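**Ticket 1038: label printer on bench 2 prints blank labels, then drops off the network**

Opened by: Mahmoud Salem
Site: Stododbridge, ground floor
Device: Dresine label printer, network model, thermal transfer
Status: closed, see last entry
Priority: normal

Summary from the opener: jobs sent from the stock program come out blank or half blank. After a few jobs the printer shows as offline on every PC. Power cycling brings it back for part of the morning. 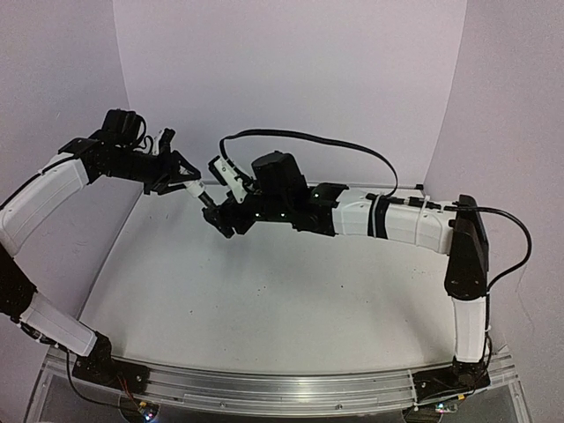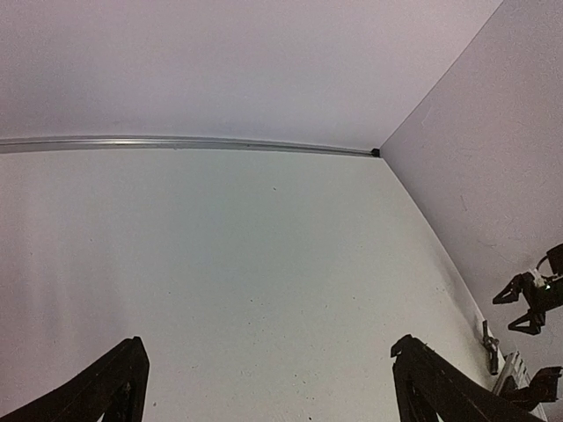
**Entry 1, 8:40 am**

Printer is on, status light steady. Sent a test page from the stock PC. Two labels fed, both blank. Sent it again, got the top third of the barcode and nothing under it.

Printed the self-test from the front button. Self-test is fine, dark and even all the way across. So the head and ribbon are working, and the fault is somewhere between the PC and the printer.

Checked the loaded stock anyway. It is the Hustton 2-inch roll, same part number as on the reorder sheet. Ribbon is the matching one, ink side out.

**Entry 2, 9:25 am**

Looked at the driver settings on the stock PC. Label size was set to 4 x 6. The roll is 2 inches wide. With the layout centered on a 4-inch page, most of it lands off the side of the label. That explains the blanks.

Changed the size to match the roll and saved it under Printing Preferences. Test page printed correctly. Ran a short batch from the stock program and those came out blank again.

The stock program keeps its own copy of the page setup and ignores the Windows one. Setting is under File > Label Options > Media. Changed it there as well. Batch now prints correctly.

**Entry 3, 10:10 am**

Printer dropped offline. Light still steady. Can't ping it at the address in the asset list.

Pulled the network report from the front button (hold until the second blink, then let go). The report shows a different address from the one in the list. It had been taking an address from DHCP, and the PCs are all set up with a fixed port pointing at the old one.

Checked the DHCP leases on the router. The old address now belongs to a laptop. The reservation for the printer is there but has the wrong MAC address. Two characters are swapped compared with the sticker on the back of the printer.

**Entry 4, 10:35 am**

Corrected the reservation. Rebooted the printer. It came up on the same new address as before.

Lease hadn't been cleared. Deleted the active lease on the router for both the printer and the laptop, disconnected the laptop, rebooted the printer again. It came up on the reserved address. Reconnected the laptop and it took a different one.

Ping is steady. Printed from the stock PC and from the shipping PC.

**Entry 5, 1:15 pm**

Reopened by Mahmoud: "Working from stock and shipping. The front office PC still says offline, but the job prints if you wait."

This one is the SNMP setting on the port. Windows asks the printer for status, doesn't get a reply it understands, and marks it offline.

Fix on the front office PC:

1. Printer Properties > Ports > Configure Port.
2. Uncheck "SNMP Status Enabled."
3. OK, then restart the print spooler.

Now shows as ready. Stock and shipping already had that box unchecked, probably from the last time someone worked on them. I couldn't find a note about it in the old tickets.

**Entry 6, 2:50 pm**

While I was in there, looked at why the barcodes have been scanning badly on the small labels. Darkness was set to the maximum, which makes the thin bars bleed together. Took it down to 8 and printed a strip. The Farouk handheld reads every one on the first try. The older corded scanner still needs a second try on the smallest size. Leaving that alone, it's a separate ticket if anyone wants it.

Print speed left as it was.

**Changes made**

- Label size corrected in the driver and in the stock program
- DHCP reservation corrected, old leases cleared
- SNMP status turned off on the front office PC
- Darkness lowered to 8
- Asset list updated with the right MAC address

**Not done**

- Firmware. The printer is behind the current release, but nothing in the release notes matches this fault and I don't want to change it mid-week with orders going out.
- Spare ribbon. There is one left in the cabinet. Mahmoud is ordering more with the April supplies.

**Entry 7, next morning, 9:05 am**

Mahmoud reports no dropouts overnight. The printer kept its address through the lease renewal. First batch of the day printed correctly from all three PCs. Closing.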